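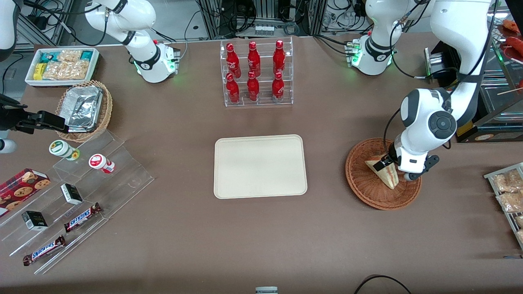

Snacks and drinks set out on a brown tabletop, with a round wicker basket.

Keeping Vinyl Chair Seats in Good Shape

Most cracked seats in a waiting room or break room started out as dirty seats. Body oil and hand lotion stiffen vinyl over time, and the front edge goes first.

Wipe seats down once a week with warm water and a few drops of dish soap. Rinse with a second cloth and dry with a towel. Skip bleach, nail polish remover and anything gritty.

For ballpoint ink, dab rubbing alcohol on a cotton swab and work from the outside in. Test it under the seat first. Ink that has sat for a week may not come out.
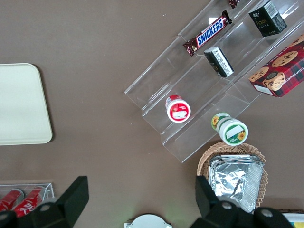 A split seam should be taped from the top with clear vinyl tape until it can be restitched. Don't use super glue – it dries hard and the vinyl tears next to it.

Small holes can be filled with a repair kit. Let each coat dry before adding the next. If the tear is longer than 5 inches, have the panel replaced.

Check the screws under the seat every May. Loose ones let the cover shift and wear through at the corners.

Graziella Ferri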